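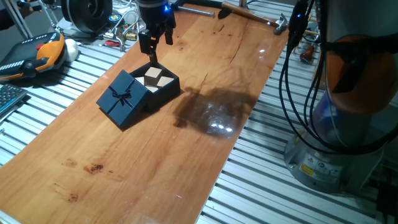

How to pack wooden blocks in a ribbon gift box

Small wooden cubes make a good present for a toddler, a teacher or anyone who likes to stamp, paint or carve. They are also awkward to wrap. They slide, they knock into each other, and a paper parcel of them always looks like a bag of gravel. A rigid box with a separate lid solves most of that. These are the steps I use for a small set in a dark box with a bow already on the lid.

What you need

A rigid gift box with a lift-off lid
Light, unpainted wooden cubes
Two sheets of tissue paper
A soft dry cloth
Fine sandpaper, 320 grit or close to it
A flat surface with room for the box and the lid side by side

Step 1. Check the size

Measure the inside of the box, not the outside. The walls of a rigid box take up more space than you expect. Then lay the cubes on the table in the arrangement you want and measure that. You should have a gap of a finger's width all the way around. If the gap is wider, you will need more tissue. If it is narrower, the cubes will be hard to lift out.

My box is a navy one with a black interior. I keep it for sets of three. Pale wood shows up well against black, so I don't add colored paper on the bottom.

Step 2. Clean up the cubes

Run the sandpaper lightly along each edge, always with the grain. Two or three passes are enough. You only want to take off the sharpness and any fuzz left by the saw. Wipe every face with the dry cloth afterward. Sawdust left on the wood will end up on the lining, and on a dark lining it shows right away.

If you are going to oil the cubes, do it well ahead and let them cure fully. I packed a set too early in September and the oil marked the bottom of the box. Lợi Cù, who cuts the cubes for me, leaves his on a rack for 3 days, and I now do the same.

Step 3. Take the lid off without crushing the bow

Hold the box down with one hand and lift the lid by its sides. Don't pull on the ribbon. On most boxes of this kind the ribbon is glued at the inside edge of the lid, and pulling works it loose.

Lean the lid upright against the side of the box with the bow facing out. Laid face down, the lid rests its whole weight on the bow and the loops go flat. Leaning it also leaves more of the table free.

Step 4. Try the cubes without tissue

Put the cubes in dry first. Start with the back one, then the left, then the right. They will tip and settle at odd angles, and that's fine at this stage. You are checking that they all sit below the rim. Set the lid on for a moment. If it rocks, something is too tall.

Step 5. Add the tissue and pack for real

Take the cubes out. Crumple one sheet of tissue loosely and press it into the bottom. Put the cubes back in the same order, then tear the second sheet into strips and tuck them into the gaps. Turn each cube so that its best face is up – knots and end grain can go underneath.

Lift the box and tilt it gently from side to side. If you hear knocking, add another strip where the gap is widest.

Step 6. Close the box

Wipe any lint off the rim. Lower the lid straight down and let the air out slowly instead of pushing. Straighten the bow last. Put a finger inside each loop and open it up, then pull the tails so they lie at the same angle.

Mailing it

The gift box won't survive the mail by itself. Use a plain carton with padding on all six sides, and put a loose ball of tissue on each side of the bow so the top padding doesn't press on it. With the carton, my last parcel came to 398 grams.

Updated July 2022 with the note on oil.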